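Guest house reopens bedrooms after winter refit

26/02/2019

The Lasamora guest house has put its first refitted bedrooms back on sale after a winter of work on the upper floor. Three rooms are open for booking now, and the remaining eight will follow in stages, with the last due back in use in April.

The building had been letting rooms with the same carpets, wardrobes and bedside cabinets for many years. Manager Lorraine Brunton said guests had rarely complained about the beds but had plenty to say about everything else, above all the lack of anywhere to sit.

"People would come back from a walk and end up perched on the end of the mattress with a cup of tea," she said. "If there were two of them, one had the desk chair and the other had the bed. We wanted a proper seat in every room, even the small ones."

Each finished room now has a sofa as well as a bed. The larger items were supplied by Gagnon, a contract furniture firm, and the lamps and smaller pieces came from Trelteck. The old wardrobes have been taken out and replaced with open hanging rails by the door, a change that Mrs Brunton said freed up enough floor for the sofas to go in.

The colours have been kept quiet. Walls are off-white throughout and the carpet is a beige-brown chosen after several samples had been left on the landing for staff to walk over. The patterned curtains that used to hang in the front rooms have gone, and so have the framed prints.

In one of the smaller rooms the sofa is blue-grey and stands against the right-hand wall, across from a bed with a grey upholstered base and white duvet. The nightstand between them, by the back wall, is a plain open cube in light wood, with a lamp on top that has a light grey shade and a brass stem and base.

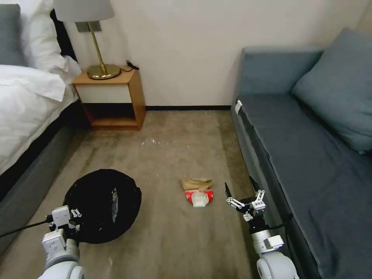 Changes to housekeeping

The refit has also altered the way the rooms are cleaned and made up. Head housekeeper Sadia Dogar was asked for her views before the furniture was ordered, and several of her suggestions were taken up.

One was the open nightstand. The old cabinets had doors and a drawer, and both had to be checked each time a guest left. Phone chargers, reading glasses and paperbacks were the usual finds, and most of them had to be posted back to their owners.

"With an open shelf you can see straight away if something has been left," she said. "It is quicker to dust as well."

She was less sure about the sofas at first. Loose cushions have to be lifted and vacuumed under, and crumbs collect along the seams. Her team has added that job to the list for every changeover, and she said it had been manageable so far. White bed linen has been kept because it can all go through the same hot wash.

Bedside lamps were another point of discussion. The previous ones were fixed to the wall and could not be turned towards the page, and some guests had taken to reading by the ceiling light. The new ones stand on the nightstand and can be moved closer to the pillow.

Work on the remaining rooms

Decorating is being carried out by Eteo, which is working on one end of the corridor at a time so that the open rooms are not disturbed. Work stops at 6 each evening. Guests staying before the end of the project are being told about it when they book, and breakfast is being served as normal.

Furniture from the old rooms that was still sound has been offered to people living nearby. The desk chairs went within a day. A number of bedside cabinets and two mirrors are still available and can be collected from the side entrance by arrangement with reception.

Room prices have been held at last year's level until the work is finished. Mrs Brunton said they would be looked at again once all the rooms were open.

Contact the newsdesk | © 2019 All rights reserved | Back to top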